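O tabuleiro do urso e a arte de arrumar chávenas

terça-feira, 11 de janeiro

Prometi no verão que escrevia sobre o cantinho do chá e depois meteu-se tudo pelo meio, por isso cá vai, com meses de atraso e com a chaleira ao lume.

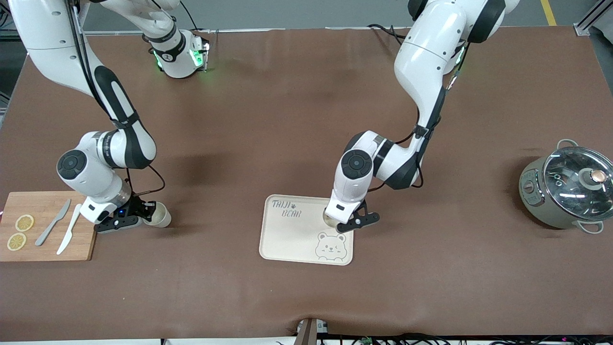 Primeiro, o tabuleiro

Quem me lê há mais tempo sabe que eu tenho um fraco por tabuleiros. Tenho tabuleiros de lata, tenho um de verga que herdei da minha avó e que já perdeu uma asa, tenho um enorme que só sai do armário no Natal. E mesmo assim fiquei completamente rendida a este, de madeira clara, com os cantos arredondados e aquele "TAIJI BEAR" escrito a um canto, com uma patinha entre as duas palavras. A patinha! Se fosse só o nome eu se calhar passava à frente, mas a patinha deu cabo de mim.

A Maarja acha que é um tabuleiro de criança. A Maarja bebe chá de saqueta numa caneca de publicidade de uma oficina, portanto a opinião dela vale o que vale (beijinhos, Maarja).

O que eu gosto mesmo é de o usar ao alto, com o lado comprido a vir na minha direção. Toda a gente põe os tabuleiros deitados, como se fossem paisagens, e depois anda de cotovelos abertos à mesa. Ao alto ocupa menos largura, sobra espaço para o livro de um lado e para o prato das bolachas do outro, e chego a tudo sem me levantar. Experimentem num domingo à tarde e depois digam-me.

As chávenas beges

Durante anos tive chávenas de todas as cores. Comprava uma aqui, outra ali, em feiras, em lojas de museu, numa bomba de gasolina uma vez (era linda, juro). O resultado era um armário que parecia uma festa de anos, e na hora de servir chá a visitas ninguém ficava com duas coisas que combinassem. Há quem ache isso encantador e eu também achava, até ao dia em que deixei de achar.

Agora ando na fase dos beges. Bege claro, cor de areia, cor de bolacha maria. Em cima de madeira clara ficam tão calminhas, e se por baixo houver uma cobertura castanha e lisa na mesa, então é que parece que tudo foi pensado ao mesmo tempo. No meu caso não foi, foi sorte e uma tarde de saldos.

Gosto delas sem asa também, para o chá verde, mas reconheço que é preciso ter dedos rijos. O meu irmão recusa-se. Diz que chávena sem asa é tigela e que tigela é para a sopa, e daqui não sai.

Como eu ponho a mesa do chá

Várias pessoas perguntaram como é que faço, e a verdade é que faço sempre igual, por hábito:

Limpo a mesa com um pano bem torcido e passo outro seco por cima. Se a mesa tiver uma cobertura daquelas lisas, estico-a com as duas mãos, do meio para fora. Ficam sempre umas pregas do lado onde me sento e já desisti de lutar com elas.

Pouso o tabuleiro antes de tudo o resto, ainda vazio. Parece uma mania mas foi uma lição aprendida com um bule cheio na mão e nenhum sítio onde o pousar.

Vou buscar as chávenas à mão, uma de cada vez ou uma em cada mão. Nada de as trazer empilhadas. A Ona empilha tudo até ao queixo e até hoje não partiu nenhuma, o que considero profundamente injusto.

Ponho-as com a boca para cima, afastadas umas das outras o suficiente para caber um dedo pelo meio. Se ficarem encostadas batem quando se levanta o tabuleiro, e aquele barulhinho dá-me nos nervos!

Deixo o canto das letras à vista. Isto é pura vaidade. Tapar a patinha com o açucareiro, nem pensar.

O bule vem no fim e fica fora do tabuleiro, em cima de uma base de cortiça. Pesa demasiado e desequilibra-me aquilo tudo.

Arrumar é mais difícil do que pôr

Pôr a mesa é a parte divertida. A parte em que eu falho é a outra, depois de as visitas saírem, quando só me apetece sofá. Durante muito tempo largava tudo no lava-loiça e fosse o que Deus quisesse na manhã seguinte. O que acontecia na manhã seguinte era chá seco no fundo das chávenas, e em chávena clara nota-se logo.

Comecei então a fazer o percurso ao contrário. Volto a pôr tudo em cima do tabuleiro, levo para a cozinha, passo as chávenas por água morna e deito-as de lado em cima de um pano a escorrer. De lado, sim! De boca para baixo ficam com humidade presa lá dentro e de boca para cima demoram uma eternidade. Foi o Horacio que me ensinou isto quando trabalhámos juntos no café da Dirketden, e na altura gozei com ele (desculpa, Horacio, tinhas toda a razão). Só é preciso ter cuidado para não rolarem, e eu resolvo com uma dobra no pano.

Para as manchas antigas uso bicarbonato, uma colher de café numa pastinha com água, esfregada com o dedo. Nada de esfregão verde. Estraguei assim uma chávena de que gostava muito e ainda hoje guardo nela os clipes.

O tabuleiro de madeira nunca vai de molho. Pano húmido, pano seco, e fica de pé encostado à parede até ao dia seguinte. De vez em quando leva um bocadinho de óleo próprio, só um fiozinho num pano velho, no sentido dos veios. Na zona das letras quase não passo, com medo de as apagar. Não sei se apagava, mas não quero descobrir.

Onde é que se guarda isto tudo

O meu armário do chá é uma prateleira. Digo armário para parecer mais importante, mas é uma prateleira por cima do micro-ondas, com 20 centímetros de fundo, que era dos livros de cozinha. Os tabuleiros ficam na vertical, num separador de pastas de escritório que comprei na Vullgate (aquela loja de papelaria ao pé do mercado, que tem tudo menos o que lá fomos comprar). Foi a melhor ideia que tive em julho, e julho foi um mês fraco em ideias.

As chávenas ficam à frente, sem empilhar. Isto obrigou-me a escolher e custou-me horrores. Dei uma caixa inteira à Ona, outra foi para a quermesse da escola, e a da bomba de gasolina ficou, claro que ficou.

Os chás estão em frascos com etiqueta, e as etiquetas estão quase todas mal, porque vou trocando o conteúdo e não troco o papel. O frasco que diz "camomila" tem rooibos desde o outono. Eu sei. O problema é quando a minha mãe vem cá e se serve sozinha.

Uma receitinha para acompanhar

Já que estamos aqui, deixo as bolachas que fiz no sábado e que desapareceram antes de o chá estar pronto. São 500 gramas de farinha, 3 ovos, uma chávena de açúcar amarelo, manteiga a olho (muita) e raspa de limão. Amassa-se tudo, meia hora no frigorífico, estende-se e corta-se com um copo pequeno. Forno médio até dourarem nas pontas. A massa é mole, por isso polvilhem bem a bancada e não se assustem.

Se alguém tiver um cortador em forma de patinha, por favor diga-me onde o arranjou. Procurei em três lojas e só encontrei ossos – ossos! – para bolachas de cão.

Coisas que ficaram por dizer

Perguntaram-me nos comentários do último texto se vale a pena ter um tabuleiro só para o chá numa casa pequena. Eu acho que sim, a minha casa é minúscula e é dos objetos que mais uso. Leva o pequeno-almoço para a varanda, leva os remédios quando estou de cama, leva as tintas quando me dá para pintar (com jornal por baixo, que eu não sou maluca).

À leitora que quer fazer letras à mão num tabuleiro liso: eu começava a lápis, num canto, coisa pequena, e só depois passava a escuro. Letras grandes ao centro ficam tapadas assim que se pousa lá a primeira chávena. Mande fotografia quando estiver pronto, que eu quero ver!

No próximo texto falo dos panos de cozinha, que é um assunto onde tenho opiniões muito fortes e uma gaveta que já não fecha. Agora vou desligar a chaleira, que está a apitar desde a receita.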